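Drondstead Grooming Support – Ticket: Savine cordless beard trimmer cuts out and pulls hair under load
Product area: Trimmers and clippers / Status: Closed, resolved
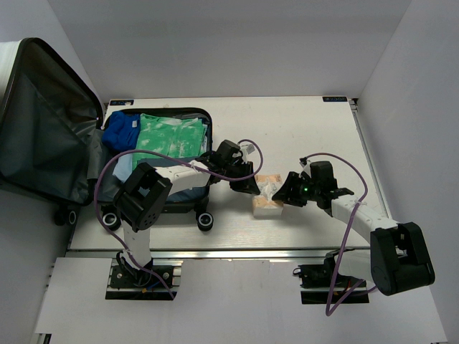
Opened by customer Manon Campbell. Assigned to Isabelle Nguyen, bench support.

Problem as reported
Savine trimmer, bought new, used two or three times a week on a full beard, customer's husband. For the first few months it ran a full session on one charge. Since September it slows down after four to five minutes, pulls at the hair under the chin and then stops. The charge light shows solid green before each use. After a rest of ten minutes it starts again and runs for another minute or so. Customer has tried a different wall outlet. No drops, no contact with water apart from rinsing the comb guards.

First reply (Nguyen)
Asked for the following before going further:
– Number printed under the battery door.
– Whether the motor slows with the blade head removed.
– What oil is used on the blade, and how often.
– Whether the trimmer is stored on the charging stand between uses.

Customer reply
Battery door reads 2000 mAh. Trimmer lives on the stand all week. Blade oil ran out in the spring. Since then the customer's husband has been using a few drops of Doucette beard oil on the blade, as it was already on the shelf. Has not tried running it with the head off and would like to know how to remove it without breaking the clip.

Head removal, as sent to customer
1. Switch off and take the trimmer off the stand.
2. Slide off any comb guard.
3. Hold the body with the blade facing away from you. Push up on the back of the head with both thumbs until it clicks. Do not pry from the front. The front tabs are thin and are not sold as a separate part.
4. Brush out the cavity. Do not blow into it.
5. Switch on for ten seconds with the head off and listen.

Customer reply
Head came off on the second try. Motor sounds smooth and even with the head off. Ran it for fifteen minutes that way and it did not slow down or stop. There was a brown, sticky layer between the two blade plates with short hair packed into it.

Assessment
Motor and battery are probably fine. A worn cell would normally show a shorter run time with the head off as well, though the drop is smaller than with the head on, so one no-load test does not fully clear it. The load is coming from the blade. Beard oil is a blend of carrier oils made to stay on skin and hair. On a metal blade that warms up in use, it thickens and turns tacky, and it holds clippings. The moving plate then drags on the fixed plate, current draw goes up, and the control board shuts the motor off to protect itself. After a rest the film softens or the board resets, and the trimmer starts again. This matches the ten-minute pattern in the report.

The green light only reports charge level. It says nothing about load.

Cleaning steps, as sent
1. Leave the head off the body for all of this.
2. Brush loose hair out from both sides of the plates with a dry, stiff brush. An old toothbrush works.
3. Pour rubbing alcohol into a small dish to a depth that covers the teeth but does not reach the plastic carrier. Soak for ten minutes.
4. Brush again along the teeth, then move the top plate side to side by hand. It should slide freely and spring back to center.
5. If it still sticks, repeat the soak with fresh alcohol.
6. Lay the head teeth down on a paper towel for an hour. All of the alcohol must be gone before the head goes near the motor.
7. Apply one drop of clipper oil at each end of the teeth and one on the rear rail. Three drops in total.
8. Refit the head, run for thirty seconds, switch off and wipe away the extra oil.

Do not use cooking oil, beard oil, beard balm, petroleum jelly or spray lubricant from the garage on the blade. Customer asked whether Dralolora, a light pre-shave oil, would be acceptable as it is thinner. It is not. Thickness is only part of the issue – the plant oils in it will dry to the same film, only more slowly.

Customer reply
Soaked twice. First dish came out tea-colored. Plate now slides. Oiled with clipper oil from a drugstore. Trimmer ran for eleven minutes on the beard, which is a complete trim, and did not cut out. It still pulls a little under the chin on the left side. Please advise if that is the battery.

Second assessment
Pulling on one side only, at normal motor speed, is not a battery fault. Possible causes in the order they should be checked:
– Plates out of line. Look at the head straight on in good light. The moving plate should sit slightly behind the fixed plate, with the same gap all the way across.
– Bent or chipped tooth. Run a cotton ball lightly over the teeth. It will snag on a damaged one.
– Technique. Hair on the neck often grows sideways or upward, and differently on each side. A trimmer moved with the growth on one side and across it on the other will feel sharp on the first and dull on the second.
– Beard not dry or not combed out. Product left in the hair makes it lie in clumps. Wash, dry and comb before trimming. Oil and balm go on after.

Customer reply
Gap is even. Cotton ball snagged near the left end, third or fourth tooth. There may be a small chip. Customer recalls that the head was dropped in the sink once while being rinsed, not mentioned earlier.

Action
Replacement head requested. Impact damage is outside the warranty, but the printed card supplied with early units says "oil regularly" and does not say which oil. Supervisor agreed to send one head at no cost on that basis. Customer told that this covers the head only and one time only. Shipped with a small bottle of clipper oil.

Storage advice added to the same message: take the trimmer off the stand once it is full, and put it back when it starts to run low. Leaving it on the stand all week will not cause the fault reported here but it does shorten cell life over a couple of years.

Customer reply
New head fitted. No pulling on either side. Full trim plus neckline on one charge, three times, and the light was still green after the third. Old head kept as a spare for sideburns against our advice. Happy for the ticket to be closed.

Internal notes (Nguyen)
Cause one: beard oil used as blade lubricant. Cause two: chipped tooth from a drop. Separate faults with overlapping symptoms, which is why the first fix looked partial.

Intake form does not ask what oil is on the blade. Suggest adding it next to the question about the charge light. Also suggest changing the help page wording from "oil regularly" to "one drop of clipper oil at each end of the teeth and one on the rear rail, after every third use."

If the same customer reports cutting out again with a clean, oiled head, skip the cleaning steps and go straight to a timed run with the head off, from full charge to stop. Record the minutes here and reopen under this ticket.

Closed by I. Nguyen.

Drondstead Grooming Support | Contact us | Returns and warranty | Copyright Drondstead, all rights reserved | Back to top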